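What the Robots Changed at the Kandanwood Laundry Room
Student project report by Nazanin Salehi, group 4

So for my workplace project I picked the laundry service at Kandanwood, a guest residence that started using a robot for part of its washing in January. I spent a Wednesday there with two of the staff, Zohreh Ansari and Fereshteh Hosseinzadeh, and went back later to ask all the things I forgot (there were a lot).

The robot comes from a company called Fombridge. It picks clothes out of a basket, loads the washer and moves the finished load to a cart. Sorting is still done by people, and so is anything with a stain. In the week I looked at, the room handled 527 items, and 29 of them had to be taken back out by hand -- mostly socks and one very long scarf!

I expected Zohreh to say the work got easier. She said her back hurts less, but now she gets interrupted all the time. The robot stops and beeps, she walks over, fixes a sleeve, walks back to her folding. Fereshteh likes it more. She learned to restart it herself and the other shifts call her when it gets stuck, so she's sort of the expert now, although her job title and her pay are the same as before. I think that's the most interesting thing I found.

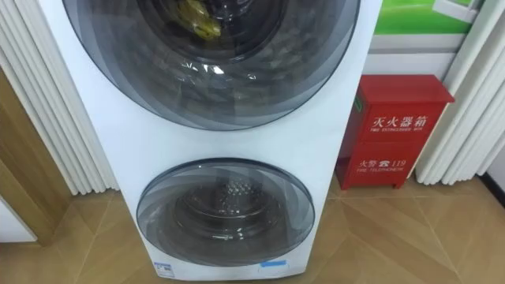
Small loads turned out to be a sore point too. Before, Zohreh would throw in a few things whenever she passed by. Now everything waits until the robot's round, and guests ask her where their shirts are, not the robot. She'd like a button that says "skip me, I'll do this one."

My teacher, Mr. Azimi, asked if anyone lost hours. No one did while I was there, but the evening shift was moved to start at 4 p.m., and Fereshteh had to change her bus. Next time I'd talk to the evening people first.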